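Orngate Residents' Sewing and Mending Group: minutes
Wednesday, 7 pm
By the secretary

Eight members were present. The minutes of June were accepted with one correction: the hall is in Stockdale Road, and not in Stockdale Lane.

Money. We have 190 pounds in the account. The rent for the autumn takes 82 of it. It was agreed to ask Pinside Hall for a lower price.

Cloth for the banner. The green was discussed for a long time. Most members like the yellow-green.
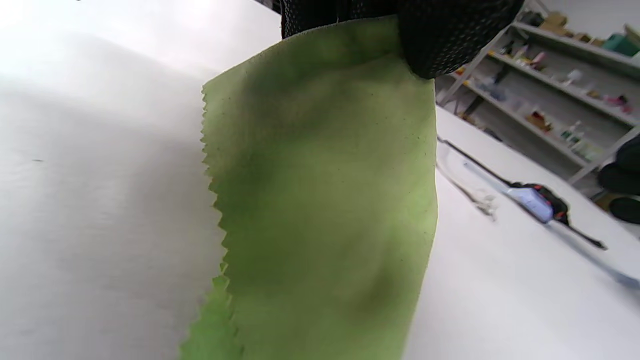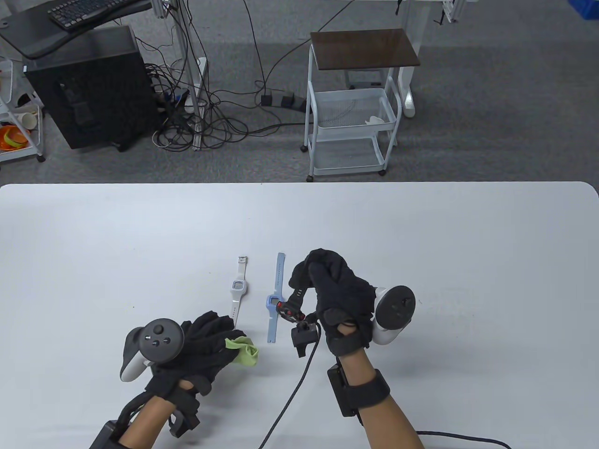
The price from Stevik is still not received. The secretary will write again. The lining was moved to the next meeting.

Key of the cupboard. There is only one key and it must be returned the same evening.

The meeting was closed at 8.40 pm.

Comments

mendingmary: Could we please have a darker green? The light one will show every mark.

orngate71: I have a spare key at home, I will bring it.

Last updated: Wednesday, 9.15 pm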